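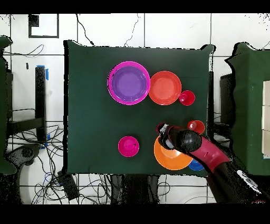
**Subject:** Re: [gripper-trials] Swapping fingers on the Tillia, dishes on cloth

Hello all,

Answers to Sixten's questions are below, under each part of his message. I have cut the bit about shipping.

> On plates, are you closing on the rim from the side or coming down from above? We tried both with the Distier and it pushed the plate along the table nearly every time.

From above, with one finger outside the rim and the other inside. The large flat plates are still the worst of the set. If the fingertips go too low they press into the cloth and the whole thing bunches up, and if they stop too high they close on nothing. The useful range is 2 mm on our table. The bowls and cups give much less trouble.

When a plate lies over another dish it sits at a slight tilt, and then one side of the rim is in range and the other side isn't. I now pick the grasp point on the raised side. It is set by hand for the moment.

> Did you keep the green cloth? I would have thought bare table was easier.

Kept it. On the bare table the plates slid as soon as a finger touched them, which I think is what you were seeing with the Distier. The cloth also helps the depth camera a bit, as the bare top was shiny. Edges are still noisy, with speckles all round the rims and the cables, and anything black is poor. I have tried filtering over 15 frames and it cleans up the large dishes but rounds off the small cups, so I turned it off again.

> How are you telling the cups apart when there are two the same colour?

By position only. The two red ones get a number at the start of each run and keep it until one is moved. If both are moved in the same run the numbers can swap. It hasn't mattered for sorting by colour, but it would for your test.

> What is the controller doing for force? Ours has a fixed limit and that's it.

Same here with the Tillia controller, a fixed limit set before the run. The Pesonen one lets you change it during the close, and that is the main reason I want to try it next. I have it on the bench but the arm doesn't accept its connector and I am waiting for an adapter from Nerkport.

> Could you send the log as well as the settings?

The settings file is in the shared folder. The log is from run 3812 and covers 1000 grasps, plates and bowls mixed. Ignore the column headed "slip", it was not connected.

One request in return. Sixten, if you still have the Distier fingertips with the thin pads, could you measure them at the tip and send me the thickness? I'd like to print a copy before the end of November.

Regards,
Tayla Ormsby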